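Looking After Leather Boots, Belts and Bags at Home

Most leather goods wear out early for want of a little care at the right time. The tips on this page cover smooth, finished leather in ordinary colors. Suede, nubuck and patent leather need different treatment, and exotic skins should go to a specialist.

Before you start

Set up on a table near a window and put down an old cloth you don't mind staining. You will need a horsehair brush, two soft cotton rags, a small dish of water, saddle soap and a leather conditioner. An old toothbrush is handy for the seams. Take out the laces, empty the pockets and undo the buckles.

Test any new product on a hidden spot first. The inside of a boot tongue or the back of a belt near the buckle works well. Wait until the next day before you judge the color. Light tan leather nearly always darkens when conditioner goes on and may not come all the way back.

Cleaning

Brush off dry dirt, working from the top down. Get the bristles into the gap between the sole and the upper, where grit does the most damage. Then rub a damp rag over the saddle soap and clean in small circles. Use very little water. Wipe off the suds with the second rag and leave the piece to dry for at least 15 hours, away from radiators and direct sun.

White salt lines on winter boots come off with equal parts white vinegar and water, dabbed on and wiped away with a clean damp rag. You may need to do it twice.
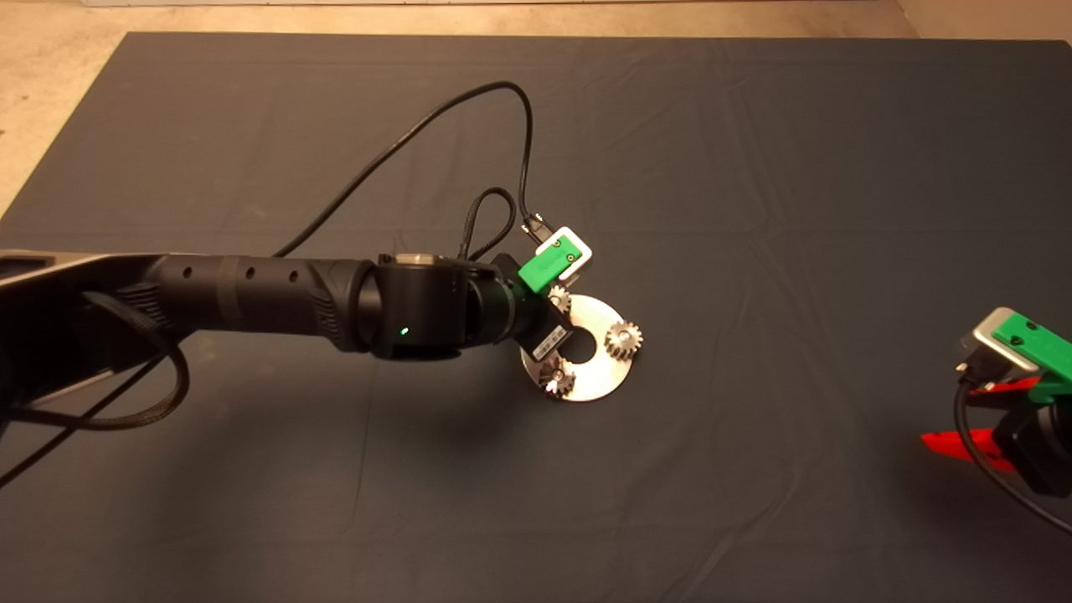 Conditioning

Once the leather is fully dry, put a pea-sized amount of conditioner on a rag and spread it thin. Two light coats are better than a heavy one, which can leave the surface sticky and clog the stitching. Let the first coat soak in for an hour. Buff with the brush when you are done.

Boots worn most days need this every couple of months. A belt can go much longer. I do everything at once in October and again when the boots come off for spring.

Belts

Hang belts by the buckle or coil them loosely in a drawer. If you need an extra hole, use a rotary punch and mark the spot with a pencil dot first. Measure the spacing from the existing holes, and put a scrap of thick leather behind the belt so the punch cuts cleanly.

Bags and jackets

Stuff bags with plain paper when they are put away. Newspaper ink rubs off on light linings. Jackets belong on a wide hanger with a cotton cover over them, never plastic, and with some space on either side.

Scuffs

Light scuffs often disappear with conditioner and some rubbing with a fingertip. For deeper ones, use a cream polish one shade lighter than the leather and build up the color slowly. If the surface is torn or the stitching has let go, take it to a repair shop before it gets worse.

Santeri Ojala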